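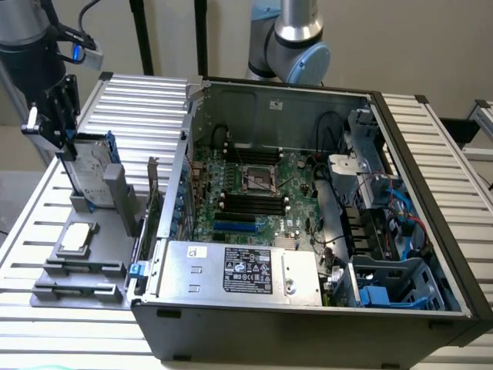

Callum Sutherland
Thread starter, runs the Nultbridge bench

29 November 2021

Drive demos are going brilliantly! We've got 1,415 good ones of the arm handling the hard drive, and I'm aiming for 1,928 before we train again. Case on its side, panel off, drive in the grey holder with the blue clip still on. Next up are the memory and the processor — I can't wait to see what it makes of the CPU socket.

ceria_bit
Lovely setup. How much do you move the case between runs? Ours learned one spot by heart and fell apart when we nudged it.

Callum Sutherland
A few centimetres every 40 runs, plus a small turn.

grornico
Not enough, I'd say. Move it every run. I'd take 600 varied demos over your whole pile.

Callum Sutherland
Tried that in August and the grasps got sloppy, as whoever was driving kept rushing. I'd sooner have clean ones first.

grornico
Then slow the drivers down. And keep the sloppy ones where they recover! Those taught ours the most.

jayawardena
With grornico on recoveries, with Callum on the rest. Do you label the failed grasps or bin them?

Callum Sutherland
Binned so far — but I'll start keeping them tonight, in their own folder.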